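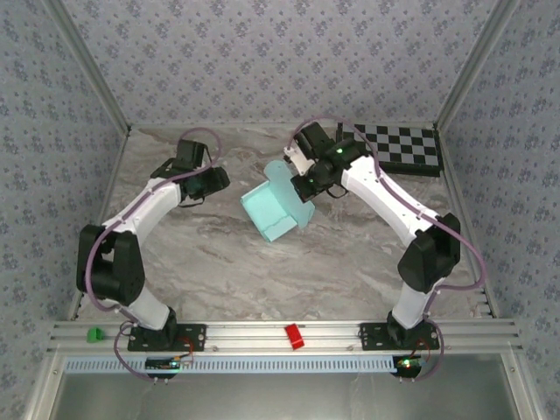 The box that Pushpa Bansal sells most of arrives at her customers flat, 60 to a bundle, tied with paper string. It is mint green, it has no printing on it, and it takes a bit of practice to put together.

Bansal runs Vernico, a small packaging shop in Grilldale that supplies bakeries, soap makers and a couple of florists. She started with white boxes. Green came later, after a baker named Engebretsen asked for something that would show up on a market table. Last year the shop sold 245 bundles of it, more than every other color put together.

"People think a box is a box," she says. "Then they get a bad one and the flap won't go in."

Most of the trouble starts at the creases. A folding box is cut and scored in a single pass, and the score has to be deep enough to bend cleanly without cracking the face of the card. Colored card shows a crack right away, as a pale line along the edge. Bansal bends a few blanks from every delivery before she signs for it, and she has sent whole pallets back.

Her advice on folding is short. Bend every crease once, all the way over, before you try to stand the box up. Raise the long sides first. Tuck the small corner flaps in next and leave the lid open until the end. If a tab catches, back it out and look at the slot – pushing harder will only crumple the tab, and a crumpled tab never holds.

She also tells people to store blanks flat and away from the oven. One bakery kept a stack on top of its proofing cabinet and ended up with 1,430 curled pieces of card. They could still be folded, but the lids lifted on their own.

An order of up to 2 bundles goes out the same afternoon. Larger ones wait for the Zukeo van, which comes by at four. Bansal is now trying out a shallower version for cookies, in the same green. The first samples had lids that were too tight, and the cutter is making the slots a little wider.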